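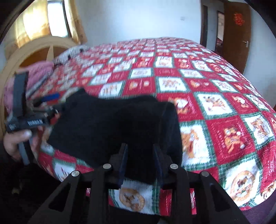

Home Help, Some Training Required

A robot that folds laundry has been five years away for as long as I have been doing laundry. I have stopped holding my breath and started holding a pair of black plastic-looking pincers, courtesy of a firm called Galleck, whose latest service proposes that the quickest way to get a machine to do your housework is for you to do it first, at length, wearing out your own wrists.

The service is called Undano. For 217 pounds, plus a deposit, you get a kit on loan for ten days. You take a gripper in each hand and go about your chores, and everything the grippers see and do is sent off to be turned into what the company calls a household skill. The skill can then be loaded on to a Galleck arm, should you own one, or hire one, or know somebody who has made that sort of decision in life. If you have no arm and no plans for one, you may sell your recordings back to Galleck against the cost of the hire. This is the part that interested me.

The case arrived on a Friday, at the one moment I was in the bath. It is the size of a modest trombone and heavier than it looks. Inside are the two grippers, chargers, a cloth for wiping the lenses, and a booklet of 2 pages which I admired for its brevity until I needed it to tell me something. Pairing the thing with the wifi took me most of an evening and involved typing my password on a screen designed for somebody with the fingers of a child. The wifi, I should say in fairness, is also terrible when I am trying to watch the snooker.

After that it gets easier. You pick a task from the app, you hear a chirp, and you begin. Squeeze the handle and the fingers close; let go and they open. My wife picked it up in a minute. I took rather longer, having assumed that thirty years of using my own hands would count as relevant experience.

Start with the bed

The booklet suggests beginning with clothes on a bed, and so would I. A bed is large, it's at a forgiving height, and nothing breaks when you drop it there. Black things on our Christmas quilt, which stays on well past its season because it is the warmest one we own, turned out to be a decent choice too. You can see what you've got hold of, provided you ignore the gingerbread men.

The knack is in the pinch. With your own fingers you lift the edge of a piece of cloth without thinking, because you can feel where one layer stops and the next begins. With the grippers you can't feel much of anything. You go in, squeeze, lift, and discover that you have the garment, the quilt beneath it and, on one occasion, the cat's blanket beneath that. Come in too flat and you skate over the top. Come in too steep and you prod the mattress like a man testing a cake.

What works is using one gripper to press down and the other to pull, slowly, at an angle that feels wrong. By the third evening I could fold a T-shirt into something my mother would have recognised as a T-shirt. Socks remain beyond me. I can bring a pair together, but I can't turn one over the other, and I have come to believe that anyone who can should be given a grant.

Elsewhere in the house

I tried the rest of the list with mixed results. Putting cutlery in a drawer is good fun and horribly noisy. Wiping a worktop is fine, if you don't mind a worktop that has been wiped by someone in boxing gloves. Hanging coats was a success. Watering plants is in the app, under a heading that says "advanced", and I recommend you leave it there.

Your forearms will complain. Galleck says you should stop for a rest after every 10 recordings, and for once a manufacturer's advice errs on the side of optimism. I was stopping after six. The handles are a touch fat for smaller hands, and there is no left-handed setting, though as you hold one in each it took me a while to work out why I'd wanted one.

The bigger complaint is the marking. Every recording is checked overnight and either accepted or sent back with a short reason. "Too fast" I could live with. "Object unclear" I accepted. "Hesitation" stung. A skill needs 600 accepted recordings before it is considered finished, and at my rate of folding I would have had to begin in October and keep going until the quilt was seasonal again. Most customers pool their efforts with others working on the same chore, which the app arranges for you, along with a league table I wish I had not looked at.

At the top of it, for towels, sat a Jericho Lumbao. I asked Galleck if he might talk to me and he rang the next day, sounding like a man with his hands full. He had done his share in the mornings before work. "You have to stop trying to be tidy," he told me. "Do it badly the same way every time, then do it slightly less badly." He has an arm on order and means to put it in the utility room. I asked what he'd do with the time saved. He thought he might do the skirting boards.

Worth the money?

There is a rival from Weltden, which costs less and asks you to wear a pair of gloves instead. I borrowed a set for an afternoon. They are lighter and kinder to the wrist, but they got hot, and they kept losing track of my thumbs. The Undano grippers are clumsier to use and much steadier about what they record, so if you're doing this in earnest, those are the ones to have.

As for the sums, I earned back a little under a third of my hire. Somebody quicker, with stronger arms and less of an eye on the snooker, would do better. Privacy is handled reasonably: you can play back each recording before it goes and delete any you don't like, and I deleted one in which I could be heard addressing a pillowcase.

Would I buy the arm? Not yet. It costs as much as a used car and can't do stairs. But I did send the case back with a faint pang, and the ironing pile has not been so low in years. My wife has asked if we can have the kit again in spring, for me.

Undano kits can be hired direct from Galleck, 217 pounds for ten days, deposit extra. Collection of the case is included, but you have to be in.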